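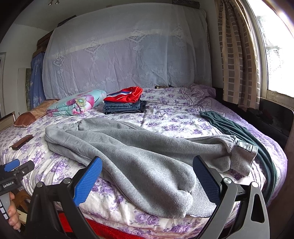
Fleece and pilling, a thread (1/9)

Rocío Figueroa
Sorting the bed pile before the warm drawer gets filled for winter. The gray fleece is the one that needs a decision. Surface is fuzzy and pilled, ribbed cuffs still on it. Jeans are folded and stacked, so they stay out of this.

2/9
Pills are short fibers that work loose, tangle and stay anchored by a few longer ones. Friction makes them. Expect the most under the arms, at the hips and anywhere a bag strap sits. A pilled surface says little about how much wear is left in the fabric.

3/9
Check the backing before you shave anything. Hold a single layer up to a window. Even light means there is enough fabric to work on. Pinpoints of light mean it is thin, and a shaver will find those spots first.

4/9
Shaver method: garment flat on a hard surface, one layer, pulled smooth with the free hand. A mattress gives too much, so I move to the ironing board for this. Small circles, no pressure. Empty the cup when it is half full.

5/9
I use a Vitau shaver with the coarse guard on. The fine guard cuts closer and is meant for knits. Keep either one off the ribbing – the raised ribs feed into the holes and get nicked. Pick cuffs by hand.

6/9
Washing. Inside out, cool, gentle cycle, spin at 400. No towels in the load and no denim. Zippers closed. Skip softener on fleece, it coats the fibers and the pile mats down. Hang to dry.

7/9
Folding: sleeves or legs in first, then thirds, cuffs turned to the inside so the ribbing isn't pulled over a drawer edge. Thick fleece goes at the bottom of the stack. Anything dark goes in a separate stack until the loose gray fiber has been brushed off it.

8/9
Weights, for those who asked in September. My two Goltcombe fleeces came in at 368 g and 285 g on the kitchen scale. The lighter one pilled sooner. Two garments is not a test, so take that for what it is.

9/9
Time for one full garment, both sides, was 47 minutes with the battery charged. Quilt cover gets a lint roller afterward. The red striped one goes back on top of the jeans and the lot goes in the second drawer.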